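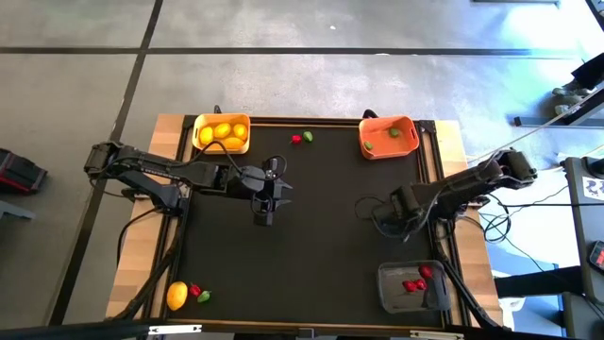 Bernadette Marty
Moderator, Skallness Sourdough & Home Baking Board

Topic: Rye starter vs. wheat starter for a first loaf

bernadette_marty wrote:
OK I have to gush for a minute. I switched my whole starter over to rye in May and I'm never going back! It doubles faster, it smells like apples instead of nail polish, and it forgives me when I forget it on the counter overnight. My last bake was two loaves from one batch, 180 grams of rye starter, the rest plain bread flour, and the crumb was the best I've had since I joined this board. I think we should be telling beginners to start with rye. The pinned guide still says white flour only and I'd love to change it, but I want to hear from you all first.

crustpunk1422 wrote:
Yes yes yes. Rye got me going after three dead white starters. First one that ever floated. I use the stone-ground stuff from Wannasri, the bag with the fold-over top, and it goes nuts in a warm kitchen.

JThammasiri wrote:
I'm going to disagree, and I say this as somebody who loves rye bread. A rye starter is stiff and sticky and it doesn't show you much. With white flour a beginner can see the bubbles on the side of the jar, see the dome, see it fall. Rye just kind of sits there like wet cement and then one morning it's in the lid. I taught my sister on white and she understood what she was looking at by the second week.

bernadette_marty wrote:
Fair point on the bubbles, Jaruwan. But did she have that dead spell on days four to six? That's where people quit and post here saying they killed it.

JThammasiri wrote:
She did, and I told her to keep feeding it, and it came back. That could be one line in the guide.

oldmillpond wrote:
Why not both? Start with half rye, half white, then drop the rye after it's rising on schedule. Been doing it that way for 15 years. Also whoever said nail polish — that's a hungry starter, feed it more, it'll happen with rye too.

crustpunk1422 wrote:
Half and half works but now the newbie has to buy two bags of flour before they even know if they like this. My first bag of rye went buggy in the cupboard.

oldmillpond wrote:
Freezer!

tinloaf wrote:
Side question, is anybody using the Wulex jars? The straight-sided ones. I can get a spatula all the way down and the lid doesn't glue itself shut. So happy with mine. I do a stretched-out feeding now, 1 part starter to 5 flour and 5 water, and it holds until I get home from work.

bernadette_marty wrote:
Love a straight-sided jar. Mine's an old pickle jar and the shoulder drives me up the wall.

JThammasiri wrote:
Back to the guide, I could live with half and half as the main method if white stays in there as an option. I'd just want the part about "doubles in four hours" taken out. In my kitchen in winter it's more like nine, and people panic.

bernadette_marty wrote:
Done, that line is gone. I'll write up the half and half version tonight and put it in the drafts section. oldmillpond, can you send me your feeding amounts for the first week?

oldmillpond wrote:
50 g flour, 50 g water, once a day, twice from day five. Water a little warm. Sending the rest by message.

tinloaf wrote:
Does this mean we can finally talk about spelt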